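Clustach Shape Block Set: Set-Up and Use Guide

Section 4. Setting up the board and blocks

4.1 Before you begin

Read this section through once before unpacking the blocks. The steps apply to the standard set of 8 blocks used with a maple work board. If you are using the set with the Zellby storage tray, complete 4.2 and 4.3 first and then go to Section 6.

You will need:
Work board, maple, edge-glued
Flat table or bench, larger than the board on all sides
Soft dry cloth
Set of shape blocks
Layout card 2 (supplied in the lid pocket)

CAUTION: The blocks are small parts. Keep them away from children under three years of age.

4.2 Placing the board

1. Clear the table top. Remove screws, crumbs and other loose matter. A single grain of grit under the board is enough to make it rock.

2. If the table top is perforated, check that no fastener stands up above the surface. Run the flat of your hand over the area the board will cover.

3. Lower the board onto the table with the strips running left to right as seen from the working side. Do not slide it into place on a metal top.

4. Press down on each corner in turn. If one corner moves, lift the board, turn it end for end and try again. If the same corner of the board still moves, the board is warped. See 4.6.

5. Wipe the top face with the dry cloth, working along the grain.

Note: Streaks, small knots and swirling figure are normal in maple and do not affect use. Color may vary from strip to strip. Boards are not exchanged on grounds of grain or color.

4.3 Setting out the blocks

1. Empty the blocks onto the cloth, not directly onto the board. The corners of the cube and the prism can dent the wood if dropped.

2. Check each block for burrs along the lower edges. Remove a burr with a fingernail or a plastic scraper. Do not use a knife.

3. Place the blocks on the board one at a time in a loose group, toward the far side and near the middle of the width. Leave the near half of the board clear for sorting.

4. Stand the cylinder on end. Lay the triangular prism on one of its rectangular faces. Set the star flat so that all its points can be seen from above.

5. Leave enough space between neighboring blocks to pick up any one of them without moving the next.

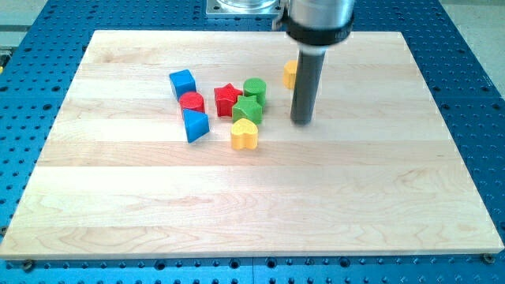 6. Do not line the blocks up in rows or sort them by color at this stage. The first exercise on layout card 2 calls for a mixed group, and blocks of the same color may stand next to each other.

7. Turn the cube slightly so that it is not square to the edge of the board. The same applies to any other block with straight sides.

8. Check the group against the parts list. If a block is missing, look in the lid pocket and under the foam insert before ordering a replacement. The order number for single blocks is 615, followed by the letter for the shape.

4.4 Lighting

Place the lamp or work near a window so that light falls evenly on the board. Soft shadows are acceptable. Hard shadows make the red and blue blocks difficult to judge at the edges and should be avoided. Direct sun through glass will also dry the board unevenly over time.

4.5 Cleaning

Blocks: Wash by hand in lukewarm water with a drop of dish soap. The textured top surfaces hold dust and may need a soft brush. Dry completely before returning them to the board. Do not use solvents or a dishwasher.

Board: Wipe with a slightly damp cloth and dry at once. Do not soak. Oil the board with a thin coat of food-grade mineral oil when the surface begins to look chalky, and leave it overnight before use. Include the beveled edge, which wears first.

CAUTION: Do not set blocks on a freshly oiled board. Oil trapped in the texture attracts dirt and is hard to remove.

4.6 Problems

Board rocks on the table
Check for grit underneath. If the board is warped, lay it hollow side down on a flat surface for two days, away from heaters. Replace it if it has not settled.

Blocks slide when touched
There is oil or dust on the surface. Wipe the board and the undersides of the blocks.

Cylinder will not stand
Check the lower end for a burr. See 4.3, step 2.

Open joint between two strips
Stop using the board. Do not fill the joint. Contact Kurnent parts service and quote the number stamped on the underside of the board.

4.7 Putting away

Return the blocks to the foam insert with the star last, as it holds the lid clear of the others. Store the board flat. A board kept on edge for more than a few weeks may bow.

Text: Nabila Halim. Checked: Abílio Valente. Revised August.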